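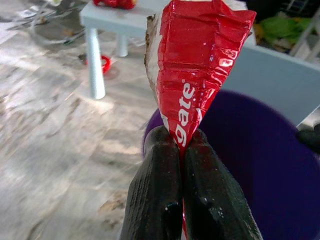 I have been trying to learn how to pack for a trip for my entire adult life and I think I've finally got it down to something that works for me. Not perfect! But the week in Staltosia in April was the first time I didn't come home with a bag half full of clean clothes I'd dragged up and down stairs for nothing.

Some background. I'm a just-in-case person. Just in case it rains, just in case somebody invites us somewhere fancy (has this ever happened? it has not), just in case I suddenly become a person who goes running. My low point was a long weekend in Urarano where I brought 5 pairs of shoes and wore the sneakers I had on when I left the house. The streets there are all cobbles and hills, and our room was at the top of a very narrow staircase. I still think about that staircase.

So what changed? Mostly I started packing early. I used to do it at eleven at night with the TV on, and at eleven at night every sweater looks important. Now I pull everything out a couple of days ahead, leave it lying in a heap, and walk past it a lot. By the second day I'm annoyed by half of it and back in the closet it goes.

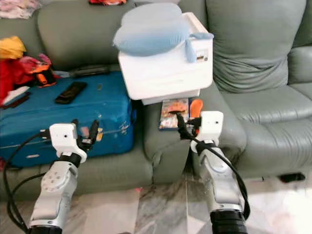 The other big thing was picking colors. I know, I know, every travel blog on earth says this, and I rolled my eyes at it for years. But I went with navy and gray and one loud scarf, and everything went with everything, and getting dressed in the morning took no time at all. I did miss my yellow cardigan. I may sneak it in next time.

Now for the stuff I still go back and forth on.

Rolling or folding

I was a roller for ages. Then I read a long and very angry comment thread about it and tried folding again, and my shirts came out looking better, so now I fold shirts and roll anything stretchy. Jeans I lay flat at the bottom. Socks go wherever there's a hole. I bought a set of 8 packing cubes and use three of them (the tiny ones are a mystery to me, what are they for, one glove?).

Toiletries

I used to decant everything into cute little bottles. They leaked, or I forgot which was shampoo and which was lotion and found out in the shower. These days I save the almost-finished stuff at home and bring that, then leave it behind when it's done. It's the laziest system I've ever had and I love it. Sunscreen I buy when I get there, and yes, I overpaid for it at the little shop by the harbor in Floltau, and I'd do it again.

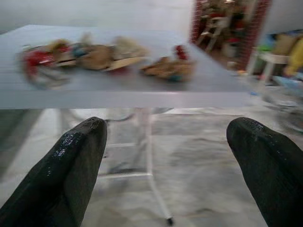
Books

This is where I fall apart. I have an e-reader with what must be 1,000 books on it and I still want a paper one for the train. And then I worry I'll finish it, so there's a second, and then one in case I don't like the first two. So that's 3 books for five days, and on the way home I buy another. Last time it was a used cookbook from the market in Bortolotti, hardcover, weighs as much as a cat. I carried it on my lap the whole way back and have made one soup out of it so far. It was a good soup, lots of white beans and lemon. I'll type up the recipe on Tuesday if I can read my own notes in the margin.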